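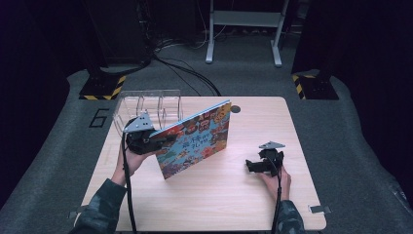 July 24, 2022
By Sarla Kaushik

Every book in the Telton Children's Library is returned to a stand or a shelf at the end of the day. Before that happens, it usually spends a little time on a table. This page explains how a picture book is made, how it should be handled, and what the wood underneath it can tell you.

A hardcover picture book has two stiff boards, one at the front and one at the back. They are joined by a narrow strip called the spine. The boards are made of thick card and are covered with printed paper. Inside, the pages are folded into small bundles, and the bundles are sewn or glued together at the spine.

The corners and the spine are the parts that wear out first. A book that is dropped on its corner may become soft and rounded there. A book that is pulled from a shelf by the top of its spine may tear. Readers are asked to hold the book by its sides and to keep food and drinks on the other side of the room.

A book stand keeps a book upright so that its cover can be seen. Some stands are made of clear acrylic, a hard kind of plastic. Light passes through it, and the colours of the cover are not hidden.

Before a book is set down, the table should be clear.
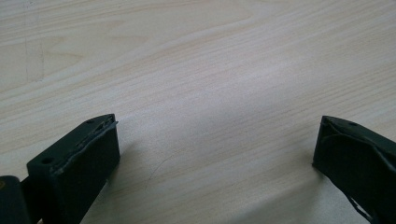
The lines that run through wood are called the grain. A tree grows a new layer beneath its bark each year. Wood that grows quickly in spring is often paler, and wood that grows later in the season is often darker. When a log is sawn lengthwise, those layers appear as streaks.

The pattern depends on where the saw passes. A cut near the centre of the log gives lines that are fairly straight. A cut closer to the outside can give arches and long ovals. Woodworkers call this cathedral grain, after the tall pointed windows of a cathedral.

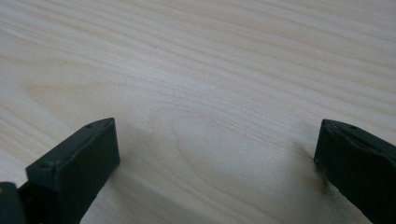
Grain can be followed with a fingertip from one side of a table to the other. On smooth, finished wood you may not feel the lines at all, although you can see them clearly.

Tables are wiped with a soft cloth that is damp, never dripping. The cloth should follow the direction of the grain where possible. The table is then left to dry, as water can make the covers of a book swell and bend.

Children who would like to learn more about bookbinding may ask Prakash Mathew at the Ross Street desk for the library's activity sheet.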